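About Mutik

Hi, and welcome to Mutik! I'm the one who folds your clothes.
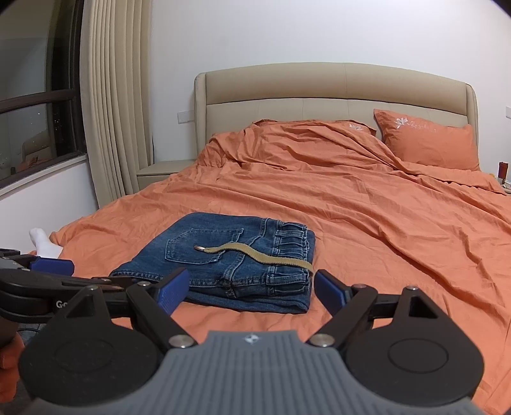

I started this little home-tidying business after years of doing it for free, mostly for relatives who would call me up and say "the closet has happened again." I love it. I love a warm pile of laundry, I love a drawer that shuts, and I have very strong feelings about jeans (more on those in a minute).

Mutik is small. There are 2 of us, me and my business partner, and we work out of the back half of the old Krajčí dry cleaner's, which still has the original counter and a door that sticks every August. We come to your home, we sort, we fold, we put away, and if you want, we show you how we did it so you can keep it going after we leave. A normal bedroom visit takes 4 hours. Kids' rooms take longer and I've stopped making promises there!

Most of the work happens on the bed. It's the biggest flat surface in the house and it's the right height for my back, so please don't worry about making it before we get there. A rumpled duvet is fine, I just smooth out a patch and get going. Pillows can stay where they are.

Okay, jeans. I lay them face down, bring one leg over the other, tuck in that pointy bit at the seat and then fold up from the hem. With an elastic waist I go easy on the waistband and leave the gathers alone, they don't like being pressed flat. Drawstrings stay on the outside, where you can find them, and I never knot them. A drawstring with a metal tip goes on top of the fold, so it isn't digging into whatever is stacked underneath. And check the pockets first! I once folded a granola bar into a pair and heard about it for months.

We've folded for more than 3,000 bedrooms' worth of people by now, if you count the big moving jobs we do with our friends at Fosix, who handle the boxes and the truck. For drawer dividers and hangers we order from Pravau, and we pass them on to you at the price we paid.

What we don't do: ironing (sorry), dry cleaning, or throwing your things out. If you want to keep nine gray sweatshirts, I'll make you a very nice stack of nine gray sweatshirts.

If you'd like a visit, send us a note through the contact form and tell me which room is bugging you the most. I answer in the evenings, usually with a basket of my own laundry next to me.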